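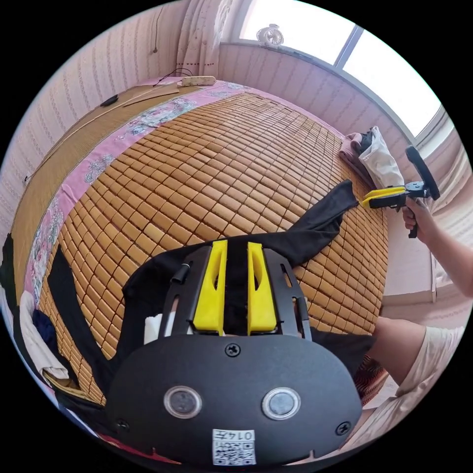 *Fig. 1. A black garment on a bamboo tile mat, with other clothes at the edges of the bed.*

## Handout 2: Folding on a bed

Course: Care of Household Textiles, Onberg Evening School
Teacher: Margit Antal
Please read before the practical session in September.

Most books about folding suppose a large table. In many homes there is no such table, and the clothes are folded on the bed. In this handout we look at the bed as a work surface, and at dark garments, which gave the most trouble to the last group.

### The surface

A bed has two differences from a table. It is soft, so the cloth sinks where you press it, and it is usually already covered with something. The bed in Fig. 1 has a sleeping mat made of small bamboo tiles, with a pink floral sheet along one side. A tile mat of this kind is firmer than a quilt, and for folding this is a good thing. The grid of the tiles also helps you: lay the side seam of the garment along one row and you can see at once if it is straight.

There are two cautions.

- Small threads can catch between the tiles. Lift the cloth to move it, do not pull it across.
- Thin knitwear takes the marks of the tiles if it lies a long time under weight. Do not make your finished pile on the mat and leave it there overnight.

A finely woven straw mat is smoother, but cloth slides on it. Hold one corner with your flat hand while you fold with the other.

### Before you fold

Keep the middle of the bed free. Unfolded clothes go to one side and finished clothes to the far end, always the same places. Straps, belts and other long pieces should be taken out of the heap first, because they wind around everything else. Small objects and cables you move to a shelf.

Sit or stand so that the daylight comes from the side. With black cloth this is important – seams and creases are nearly invisible in flat light.

### Dark garments, step by step

1. Find the neck or the waistband with your fingers, not with your eyes.
2. Lay the garment with the front down and open it fully.
3. Smooth from the center to the outside, with the palm.
4. Fold one side to the middle line, then the other side.
5. Fold from the bottom in halves or thirds. For our shelves the finished width is 24 cm.
6. Turn it over and check the edges before it goes on the pile.

White pieces should have their own pile. Lint from a towel is difficult to remove from black cotton.

### For the practical

Bring 11 pieces of clothing, clean and dry, at least two of them black or navy. Rasha Boutros and Munther Najjar will prepare the mats. If you have only heavy clothes at home, tell me and I will lend you some shirts.

Written task (half a page): describe the surface where you fold at home, and one thing you would change in it.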